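Projektbericht: Nitrat in Hausbrunnen und Bachwasser
Projektkurs Umwelt und Chemie, Jahrgang 12
Lucrezia Bassi, Milovan Obradović

1. Anlass und Fragestellung

In Warov werden viele Gärten noch aus eigenen Brunnen bewässert, einige davon sind älter als die Häuser, zu denen sie gehören. Getrunken wird das Wasser nach Auskunft der Besitzer kaum noch, aber Planschbecken werden damit gefüllt und Gemüse wird damit gewaschen. Wir wollten wissen, wie viel Nitrat in diesem Wasser enthalten ist und ob die Lage der Brunnen zu den Feldern eine Rolle spielt. Als Vergleich haben wir den Bach Cunda dazugenommen, der südlich am Ort vorbeifließt.

2. Probenahme

Wir haben sieben Probestellen festgelegt: fünf Hausbrunnen und zwei Stellen an der Cunda, eine oberhalb und eine unterhalb des Ortes. Die Besitzer haben wir vorher schriftlich gefragt. Zwei Absagen gab es auch, deshalb liegt im Westen des Ortes keine Probestelle.

Die Proben wurden im Juli genommen, jeweils am Montag zwischen 16 und 18 Uhr. An den Brunnen haben wir die Pumpe zuerst zehn Minuten laufen lassen, damit kein Wasser aus der Leitung in die Flasche kommt. Jede Flasche wurde dreimal mit dem Probenwasser gespült und dann randvoll verschlossen. Der Transport erfolgte in einer Kühltasche. Gemessen wurde am folgenden Vormittag.

An Brunnen 4 war die Pumpe in der zweiten Woche defekt. Der Wert fehlt und wurde nicht ersetzt.

3. Messung

Das Nitrat wurde photometrisch bestimmt. Die Kalibrierreihe haben wir aus einer Stammlösung mit 1000 mg/l Nitrat selbst angesetzt. Beim ersten Versuch lagen die Punkte nicht auf einer Geraden, weil wir beim Verdünnen zweimal dieselbe Spitze benutzt hatten. Danach haben wir für jede Lösung eine neue Spitze genommen und die Reihe wiederholt. 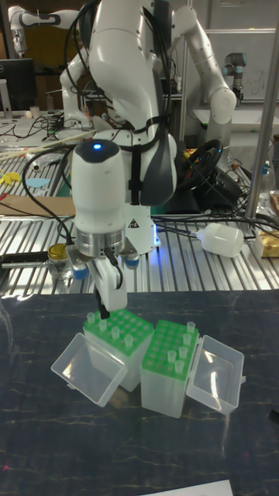
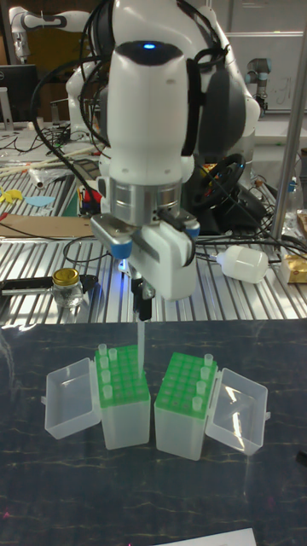
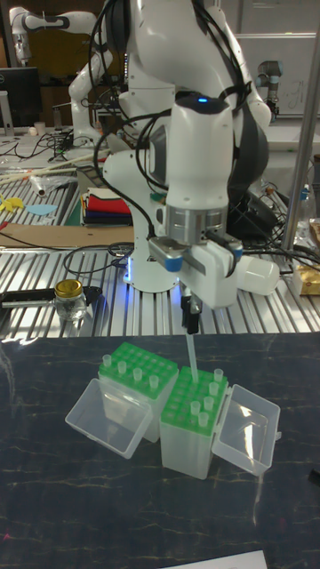 Pipettenspitzen und Spitzenboxen

Kategorie: Projektberichte Chemie

4. Ergebnisse

Der höchste Wert kam aus Brunnen 2 am östlichen Ortsrand mit 58 mg/l. Er liegt damit über dem Grenzwert für Trinkwasser von 50 mg/l. Die übrigen vier Brunnen lagen an allen Messtagen darunter, am niedrigsten war Brunnen 5 in der Ortsmitte. Die Cunda hatte an beiden Stellen weniger Nitrat als jeder der Brunnen. Zwischen oberhalb und unterhalb des Ortes konnten wir keinen Unterschied feststellen, der größer war als die Streuung unserer Doppelmessungen.

Zusätzlich haben wir die Leitfähigkeit gemessen. Brunnen 2 lag hier bei 502 µS/cm. Ein klarer Zusammenhang zwischen Leitfähigkeit und Nitrat ergab sich nicht – Brunnen 1 hatte eine ähnliche Leitfähigkeit, aber deutlich weniger Nitrat.

5. Diskussion

Brunnen 2 liegt direkt neben einem Maisfeld und ist nach Angabe der Besitzerin flach gegraben. Beides könnte den hohen Wert erklären. Beweisen können wir das nicht, denn Brunnen 3 liegt fast genauso nah am Feld und war unauffällig. Über seine Tiefe wusste die Familie nichts, und Unterlagen gab es keine mehr.

Fünf Brunnen sind zu wenig, um etwas über den ganzen Ort zu sagen. Außerdem haben wir nur im Sommer gemessen. Im Winter wird das Nitrat stärker aus dem Boden ausgewaschen, die Werte könnten dann anders aussehen. Bei der Cunda kommt hinzu, dass der Wasserstand an den Messtagen sehr niedrig war.

6. Ausblick

Alle Besitzer haben ihre Ergebnisse als Brief bekommen. Der Besitzerin von Brunnen 2 haben wir geraten, das Wasser nicht zu trinken und eine Probe in einem zugelassenen Labor untersuchen zu lassen. Milovan möchte die Messungen im Winter an denselben Stellen wiederholen. Dann soll auch ein Brunnen im Westen dazukommen, wenn sich jemand findet, der uns auf das Grundstück lässt.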